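Projects Reports Teams Contact
Student Work > Robotics Lab > Floswood > Fault Report

Floswood: Dropped Rings and an Unplanned Stop
Hanan Zoubi, Karim Ghanem, Casimiro Bustamante

Our task was to have the arm pick up small metal rings beside a steel holder of keys and tags. We ran 207 picks in August. The gripper dropped the ring on 18 of them, and one run ended with the fingers pushing into the table until Karim hit the stop button.

At first we blamed the finger tips. We cleaned them and ran 40 more picks at the same force – the drops continued at the same rate.

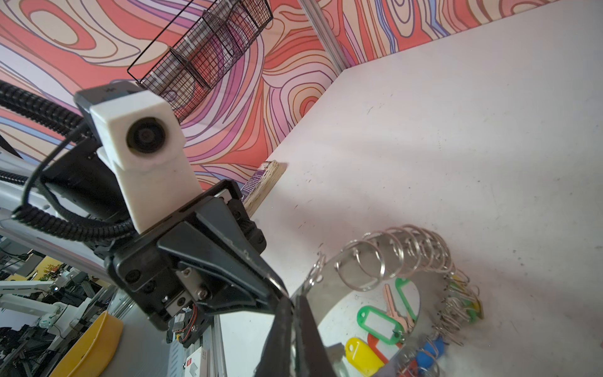 The log showed the real fault. Our script read the finger position before the fingers had finished closing, so a half-closed grip was sometimes reported as a good one. The arm then lifted too early. The table contact had a different cause. Casimiro had changed the height offset for a test and the old value was never restored.

We added a wait before the position check and a lower limit on height that the script cannot override. The next 20 picks had no drops. Raghda Awad reviewed the changes and asked us to keep one hand near the stop button during all new tests.

Contact the lab | Back to top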